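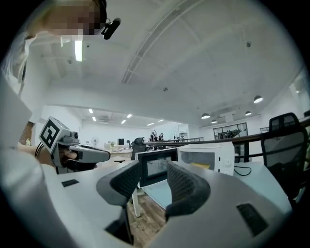 Where do people in a shared office put the appliances they all use? Mostly on whichever desk is spare and close to a socket, and once there the appliance tends to stay.

3.2 Appliances on work desks

Masilela and Radebe visited 50 shared offices and listed 796 items that stood on a desk but had no part in desk work. Fans, kettles and microwave ovens came up most often. Plants were listed separately, as they usually belonged to one person.

Figure 1 shows a white microwave oven on a white desk, with a black cable running out across the desktop. A black mesh office chair stands at the right. A small potted plant sits on another desk further back, and a dark wooden railing edges the mezzanine level.

We asked staff at two firms, Kalier and Stollari, how such a desk was used outside meal times. At Kalier it was still booked as a workplace — though seldom by the same person twice. At Stollari it had been taken off the booking list in October, and people had begun leaving post and spare cups on it. Neither firm had a written rule on the matter.

The cable was the most common complaint at both firms. Staff disliked having to move it before setting down papers, and three said they would sooner sit elsewhere. Smell came second. Noise was hardly mentioned, and we did not follow it up.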